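How I pick episodes for a door-opening policy (and stop feeding it junk)

Last updated May 12, 2026

If you read my Nulo setup post, you already have teleop running and a folder full of episodes. Great! Now comes the part I skipped the first time around and paid for later: sorting them before you train.

My set has 590 episodes of the arm working on things with handles, wrist camera only. I trained on the whole pile and got a policy that drove up to the handle beautifully and then just sort of hovered there. Paraskevi Katsaros (she wrote most of Brerum, the labeling script I use) took one look at my plots and asked how many of my episodes had a long pause right before contact. Um. A lot of them.

So, step one. Run the pause finder over the folder with the threshold at 500 milliseconds. It flags every stretch where the gripper pose barely changes and writes the start and end steps to a text file. Don't delete anything yet!

Step two is the boring one. Open each flagged episode and jump to the start of the pause. You're deciding whether the person driving was lining up the fingers (keep it, but trim) or had lost track of the handle (toss it). I go by the wrist view alone, because that's all the policy gets.
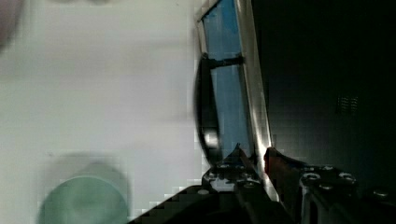 I got through mine in two evenings with a lot of tea. 176 episodes went out completely, and most of the others lost a second or two in the middle. If you can't decide on one, put it in a "maybe" folder and move on, or you'll be there until July.

Step three: retrain from scratch with the same seed and the same settings as before. I know it's tempting to bump the learning rate while you're in there. Please don't, you won't know which change helped. My run went to step 3088 before the validation loss flattened out, a good bit sooner than with the full set.

The hovering is mostly gone now. It still happens when the arm starts way off to one side, and I suspect I threw out too many of those starts. Trimming scripts are in the Ursu folder, same place as last time.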